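물품 정리 소식: 회색 금속 통 운용 방식이 바뀝니다

1월부터 작업실 부품 보관 방식이 일부 바뀝니다. 지난 분기에 입고품 분류가 밀리면서 작업대 주변에 상자가 쌓였고, 필요한 부품을 찾는 데 시간이 오래 걸린다는 의견이 여러 차례 들어왔습니다. 담당을 맡은 노린 말릭 님과 위퉁 위 님이 작업실 안쪽 선반부터 차례로 정리했고, 이번 호에 그 결과와 앞으로의 사용 방법을 싣습니다.

가장 먼저 손을 댄 것은 입고 선반입니다. 그동안은 도착한 순서대로 종이 상자째 올려 두었는데, 상자 크기가 제각각이라 뒤쪽 물건이 보이지 않았습니다. 포장을 모두 풀고 내용물을 확인해 보니 등록되지 않은 품목이 251점 나왔습니다. 대부분은 작은 체결 부품과 연결구였고, 같은 규격을 두 번 주문한 경우도 있었습니다. 중복된 물품은 따로 모아 두었으니 새로 주문하기 전에 목록을 먼저 확인해 주십시오. 목록은 입고 선반 옆면에 걸려 있고, 같은 내용이 공유 폴더에도 있습니다.

분류가 끝난 부품은 종이 상자 대신 금속 통에 담습니다. 통은 벽이 높고 비스듬해서 부품을 부어 넣기 쉽고, 꺼낼 때도 손이 바닥까지 잘 들어갑니다. 종이 상자는 바닥이 처지고 모서리가 터져서 작은 부품이 자주 빠졌습니다. 엘리(Elley) 선반에 맞는 크기로 골랐고, 기존 선반의 칸막이는 한 단씩 올려 달았습니다. 칸막이 나사가 헐거운 곳이 있으면 손대지 말고 위퉁 위 님에게 알려 주십시오.

통 하나에는 한 가지 부품만 담습니다. 수량이 적더라도 다른 규격과 섞지 않습니다. 양이 아주 적은 부품은 투명 봉투에 넣어 이름을 적은 뒤 서랍장으로 보냅니다. 서랍장은 예전 위치 그대로이고, 위에서부터 가나다순으로 다시 맞췄습니다.

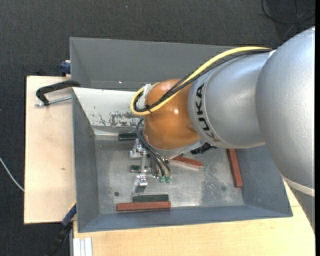
통을 작업대로 가져갈 때는 표를 함께 옮깁니다. 표에는 품명, 규격, 꺼낸 날짜, 사용하는 사람의 이름을 적습니다. 작업이 끝나면 남은 부품을 통에 다시 담고 표를 선반 앞쪽에 끼웁니다. 표가 없는 통이 작업대에서 발견되면 그날 마감 때 입고 선반 맨 아래 칸으로 옮겨 둡니다. 찾는 통이 제자리에 없을 때는 그 칸부터 확인하면 됩니다.

통의 최대 적재 무게는 15킬로그램으로 정했습니다. 통 자체는 더 버티지만 두 손으로 들어 선반 위 칸에 올리는 일을 생각한 기준입니다. 무거운 부품은 허리 높이보다 위에 두지 않고, 가득 찬 통을 겹쳐 쌓지도 않습니다. 옮길 때는 손수레를 쓰고, 손수레는 출입문 왼쪽에 돌려놓습니다. 지난달처럼 복도에 세워 두면 소화기 앞이 막힙니다.

청소 주기도 정했습니다. 4주에 한 번 통을 모두 비우고 안쪽을 닦습니다. 바닥에 금속 가루나 포장재 조각이 남으면 다음에 담는 부품에 묻고, 나중에 조립할 때 다시 닦아야 합니다. 마른 천으로 먼저 털어 낸 뒤 중성 세제를 묻힌 천으로 닦고, 물기가 없어질 때까지 뒤집어 둡니다. 철 수세미는 쓰지 않습니다. 표면이 긁히면 그 자리부터 녹이 생깁니다. 첫 청소는 키무타이 라이저 님 조가 맡고, 이후 순서는 게시판에 붙이겠습니다.

작업대 사용에 대해서도 몇 가지 덧붙입니다. 통을 나무 상판 위에서 끌지 말아 주십시오. 긁힌 자국이 깊은 곳은 톤 스하우턴 님이 사포로 갈고 오일을 다시 발랐습니다. 칠한 자리는 주변보다 색이 조금 진하게 보일 수 있는데 사용에는 문제가 없습니다. 통 밑에 까는 고무판은 마그시(Magsi) 제품으로 넉넉히 주문해 두었고, 도착하면 서랍장 아래 칸에 넣겠습니다. 그 전까지는 두꺼운 골판지를 잘라 쓰면 됩니다.

이번 정리에 들어간 비용은 통과 고무판, 이름표를 합쳐 거의 600유로입니다. 통은 튼튼한 물건이라 당분간 새로 살 일이 없을 것으로 보고, 이름표와 봉투만 소모품 예산에 넣었습니다. 남은 종이 상자 중 상태가 좋은 것은 접어서 발송 코너에 두었습니다. 반품이나 외부 발송이 있으면 그쪽 상자부터 사용해 주십시오.

아직 정리하지 못한 곳도 있습니다. 창가 쪽 공구장은 빠진 공구가 있어 목록을 맞추는 중입니다. 토크 렌치와 육각 렌치 세트를 개인 서랍에 보관하고 계신 분은 이달 안에 공구장으로 돌려놓아 주십시오. 오래 쓰는 공구는 대여표에 이름을 적으면 계속 사용할 수 있습니다. 케이블과 호스류는 길이별로 벽에 거는 방식을 검토하고 있고, 고리 간격이 정해지면 다음 호에 싣겠습니다.

통에 붙일 이름표 양식은 로웨나 엔리케스 님에게 받을 수 있습니다. 글씨는 굵은 유성펜으로 쓰고, 규격은 줄이지 말고 끝까지 적어 주십시오. 새 품목을 등록하려면 오후 4시 전에 입고 선반 담당자에게 물품과 납품서를 함께 전달하면 됩니다. 그 이후에 들어온 것은 다음 날 등록합니다.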